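Refurbishing Donated Desktop Towers: Bench Procedure and Results
Project report, Hardware Maintenance course
Getsemaní Sandoval

1. Background

In October the Amholm district office retired a batch of desktop towers and passed them to our department. The goal of the project was to write a bench procedure that a first-year student could follow, and to measure how long each step took. Data wiping was done before the machines reached us and is outside this report.

2. Method

Each tower was logged in the Jeltard inventory sheet under its own number. The case was laid on its side on the slatted aluminum table and the side panel removed. Work then followed a fixed order:

- Unplug drive data and power leads, and tag both ends.
- Release the drives from the cages.
- Remove the graphics card, then the memory.
- Clean the chassis and fans with low-pressure air.
- Reassemble in reverse order and run the Farkon memory test.

The processor was left in its socket unless the unit failed its first power-on. Wrist straps were worn at all times and clipped to bare steel on the chassis.

3. Results

Mean time per unit was 30 minutes, not counting the memory test. Cable work took the largest share. Tower 202 was typical of the batch and is the one used for the layout notes below. Tower 471 did not power on and was set aside for parts.

4. Layout notes

The power supply and the drive cages leave little free space once the side panel is off. Blue marks the parts meant to be handled: the latch on the upper cage and the drive carrier handles on the lower one. The data cables run across the middle of the chassis in black, orange and blue. 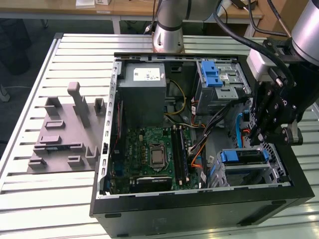
Color alone was a poor guide when putting cables back, so the tags stayed on until the drives had been detected at startup. The graphics card sits low on the board and should come out before the memory modules are touched. Power leads were folded back toward the supply during cleaning and held with a reusable strap.

5. Further work

The Halvorsen lab has offered a second table. Splitting removal and cleaning between two stations should be tried on the next batch.

Comments (3)

mkt_bench: Which end did you tag first, board or drive? We always lose track on the board side.

G. Sandoval: Board end first, then the drive end before unplugging either one.

oldtower: Please add the cable tag format to section 2.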